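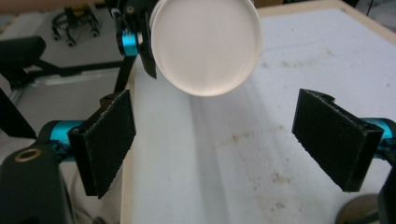 I've been meaning to write up my bench setup for ages, and after Wednesday's effort (an entire afternoon gone looking for one tiny screw) I figured it was time. None of it is fancy. It's mostly stuff I've picked up from making a mess and then having to live with it.

Put something soft on the table

A big white foam board is the best thing I've ever put on a workbench. Small parts don't bounce off it the way they do off bare timber, dark screws show up a treat, and you can slide it out and shake the crumbs into the bin when you're finished. Get one nearly as big as the tabletop, and leave a strip of wood showing around the edges so you've got somewhere to stick a bit of tape or rest a pencil. Mine goes grey and scuffed pretty quickly. I flip it over, use the other side, and then buy another one.

My old bench was a Dravholm with a glossy top and I lost half a jar of washers off that thing. Never again!

Paper party cups are brilliant

Forget the drawer organisers for a minute. The leftover paper cups from a birthday do a lovely job of holding screws, washers, cut-off cable ties and whatever else is rolling about. I like them for three jobs:

Sorting while you take something apart – one cup for each stage, standing in the order you'll need them.
Pouring. Pinch the rim into a spout and tip the lot back into the jar.
Mixing a dab of glue, with a wooden stick to stir. Cup and stick both go in the bin after.

They do tip over if you bump them, so stand them well back from your elbows or drop a heavy nut in the bottom first. And if one's on its side, pick it up gently. Squeeze too hard and the rim never goes properly round again.
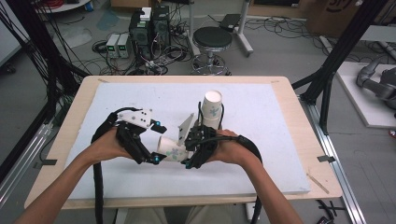
Floral cups on the foam board, one upright and one on its side.

Sort out the floor as well

I'm the worst offender here. Power supplies, computer, stool, and cables over everything in between. My mate Othmane El Idrissi came by in August, took one look and told me to start at the wall and work outwards, which is good advice. Unplug one thing at a time, wipe the lead down with a damp cloth, let it dry, coil it loosely and put a hook-and-loop tie on it. Label both ends while you're at it.

Anything that has to stay plugged in gets run along the back wall, well away from the stool. Castors and cables are a terrible mix. I keep a shallow Serndale tub for spare leads, and once the lid won't shut, something has to go.

Five minutes at the end

Cups emptied, board shaken, stool tucked in, power off at the wall. I put the radio on for it and I'm usually done before the second song. Next job is the pegboard, if I can ever find the hooks.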